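Section 6: Setting Up a Foster Home in Nolon

Before You Assign the First Animal

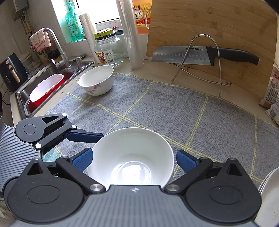
A foster home must have its own record in Nolon before any animal can be placed there. The record holds the address, the species the home will take, the limits set by your shelter, and the list of supplies on loan. Enter supplies one line at a time, with enough detail that another person could pick the item out on a shelf: "white bowl, smooth and glossy inside, flat base" is a good entry, and "dish" is too short. The supply list prints on the foster agreement, so the foster family sees exactly what you type.

You need a Coordinator or Administrator login to complete this section. Staff with a Front Desk login can view foster records but can't create or close them.

6.1 Create the home record

1. From the main menu, choose Foster, then Homes, then New Home.
2. Enter the primary contact's name as it appears on the signed application.
3. Enter the street address. Post office boxes are not accepted in this field.
4. Under Species, check every species the home has been approved for. Leave the others blank.
5. Set Maximum Animals. The default is 2. A mother with an unweaned litter counts as one placement.
6. Under Resident Pets, add each animal that already lives in the home, with its vaccination status.
7. Select Save as Draft.

Note: A draft home doesn't appear in placement searches. It stays in draft until the home visit is recorded.

6.2 Record the home visit

1. Open the draft and select the Visit tab.
2. Enter the name of the staff member who made the visit.
3. Answer each question on the form. Any question marked No opens a comment box, which must be filled in.
4. If a separate room is available for isolation, check Isolation Room. Kittens and puppies with unknown vaccination history can be placed only in homes with this box checked.
5. Select Approve or Hold.

CAUTION: Don't approve a home on the basis of a phone call. The approval is stored with the user name of the person who selected it and can't be edited afterward.

6.3 Place an animal

1. Open the animal's record and select Move, then To Foster.
2. Choose the home from the list. Homes at their maximum are shown in gray.
3. Enter the expected return date. For animals under treatment, use the date of the next veterinary recheck.
4. Confirm the medication schedule, if there is one. The schedule is copied to the agreement.
5. Print two copies of the agreement, or send it for electronic signature.
6. After the agreement is signed, select Complete Move.

Note: If the agreement isn't signed within 96 hours, the move is canceled and the animal returns to its previous location in the system. You will need to start again at step 1.

CAUTION: Complete Move changes the legal custody status on the animal's record. For stray animals, check that the hold period has ended, or that your local rules allow foster care during the hold.

6.4 Close or pause a home

To pause a home, open the record and change Status to Resting. All history is kept. To close it, first move every animal out, then mark each line on the supply list as Returned, Lost, or Donated. The Close button becomes available when no lines are left open.

If the Close button stays gray and the list looks complete, look for error code 178 at the bottom of the screen. It means an animal is still linked to the home through an unfinished move. Cancel or complete that move and reload the page.

Settings for foster reminders and recheck notices are covered in the next section.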